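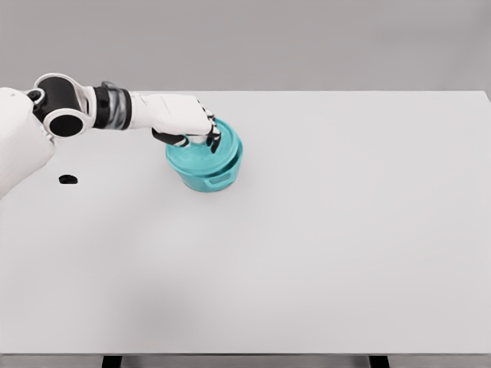

Slide 1. Render: robotic arm, lidded pot, white tabletop.

Seating and service timing for receptions over 90 guests
Speaker notes, Marlies Zwahlen
Session length 25 min plus questions

Slide 2. Scope
Introduce myself, then Ese Sani, who has the timing sheets and will take the catering questions. State the limits early: plated dinners only, one room, one kitchen. Buffets and food stations have different queue behavior and are not covered. Ceremony timing is not covered either.

Slide 3. Terms
Define these before showing any numbers.
Seat call: the moment the host or band asks guests to sit.
Settle time: seat call to the last guest seated.
First plate, last plate: plates set down in front of a guest, not plates leaving the kitchen. Venues often quote the second one. Ask which they mean.

Slide 4. Reference event
Skendov house, November. 92 guests, 12 tables, two entrees plus a vegetarian plate. Built in 2002, so the service corridor is wide enough for two carts to pass. Older houses usually fail on this point. Point to the corridor on the floor plan. The head table is the one farthest from the kitchen door.

Slide 5. Settle time
Settle time at the reference event was 14 minutes. The couple had planned for five. The seating chart was a single board by the bar, sorted by table number. Guests had to read every table to find their own name. Recommend alphabetical order by last name, and two boards once the list passes 80.
Pause here. Someone will ask about escort cards. Same rule, alphabetical.

Slide 6. Entree marking
Place cards need a mark the server can read while standing. Chidubem Ekwueme uses a colored corner, one color per entree, none for the default. Keep allergy notes off the card. They go on the table sheet, by seat number, seat 1 always nearest the kitchen door.

Slide 7. Toasts
Put toasts between courses only if the kitchen agrees in writing to a hold time. Bello Nwosu asks for a maximum of eight minutes per hold. Two speakers at four minutes each. A third speaker moves to dessert.

Slide 8. Large case
Flevix hall, 445 guests. Do not read the whole table aloud. Read the staffing row and the last-plate row, then move on. The room was served in four zones with one captain each. Zones were released in order, and the band was told the order too.

Slide 9. Handoff sheet
One page. Seat call, first plate, last plate, toast holds, cake, vendor meals. Vendor meals go out with the second zone. Copies to captain, band, photographer. Czesław Tokarz has the blank version; his address is on the slide.

Questions. If the projector clock shows under five minutes, skip slide 8.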